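Print this page | E-mail to a friend
14 comments | Share

Where does a new company get its money?

Say you've invented a lamp that turns itself off when you fall asleep. Great lamp! Everybody on your street wants one. There's just one problem: you need $50 worth of parts for every lamp, and your piggy bank is looking pretty thin.

My friend Latrice Lindgren had this exact trouble when she started Jollumix, her little lamp company in Duscombe. She had orders for 42 lamps and not enough cash to build them. So where do people like Latrice go?

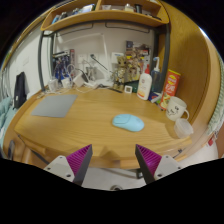
Well, the first place most of them look is their own savings. The good part is that you don't owe anybody anything. The bad part is that if the lamps don't sell, it's your own money that's gone (ouch).

The second place is a bank. A bank can give you a loan, and a loan has to be paid back, plus a bit extra called interest. Think of interest as rent. You're renting the bank's money, and the longer you keep it, the more rent you pay.
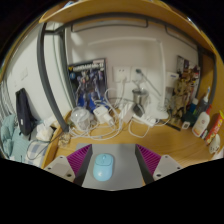
Then there are investors, and I think they're the most interesting of the bunch. An investor gives you money and gets a piece of your company in return. That piece is called a share. Suppose Latrice cuts her company into 50 equal shares and Booker Ambrose buys 2 of them. Now Booker owns a small slice of Jollumix! If the company grows, his slice is worth more. If it flops, he could lose everything he put in, and Latrice doesn't have to pay him back the way she'd pay back a bank.

So why doesn't everyone pick investors? Because owners get a say. Sell too many shares and you might find other people choosing the color of your lamps.
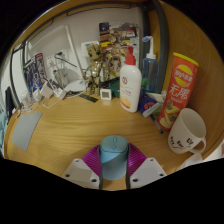 Words to know

Loan: money you borrow and must pay back.
Interest: the extra you pay for borrowing.
Share: one small piece of a company.
Profit: what's left from your sales after you've paid all your costs.

Try asking a grown-up who runs a shop how they got started. I asked three and got three different answers.

Print this page | E-mail to a friend

More for curious kids
What is a budget?
Why do prices go up?
How a chair gets from the factory to your house
Who decides what things cost?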